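3.2 What people do with a big recliner

I went into the Clurnilbridge home visits expecting to write mostly about shelves and drawers. Then the sofas took over my notebook. In more than 10 of the living rooms we visited, the largest piece of furniture was a recliner sofa, and the people who owned one talked about it far more than they talked about anything else in the room. They told me what it cost, who got to sit where, and (at length!) how hard it had been to get through the front door.

What interested me most was the seat as a landing spot. Mail, sweaters, half-read magazines – they all get dropped there on the way past, and then somebody wants to sit down and the whole pile moves to an armrest. In the diaries we collected in April, people logged 1259 of these small moves, and I read every one of them. Leather owners wrote a lot about things sliding off. Fabric owners hardly ever did, but they wrote plenty about crumbs.

Stitching came up too. A green leather recliner like the one in Figure 4 has horizontal stitched ridges running along the padding, and I now ask about ridges in every interview, as several diary keepers told us that's where they look first for a lost coin or earring.

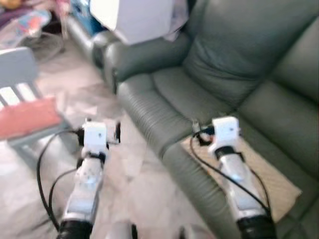 Figure 4. Green leather recliner sofa in a living room.

3.3 Armrests and side tables

The Gurilport homes were smaller, and I'll admit I liked them better. Side tables were rare there, so the armrest had to hold the remote, the phone and quite often dinner. One household had bought a clip-on tray and used it for a single week. It was back in its box when I came by, and the plate was on the armrest again.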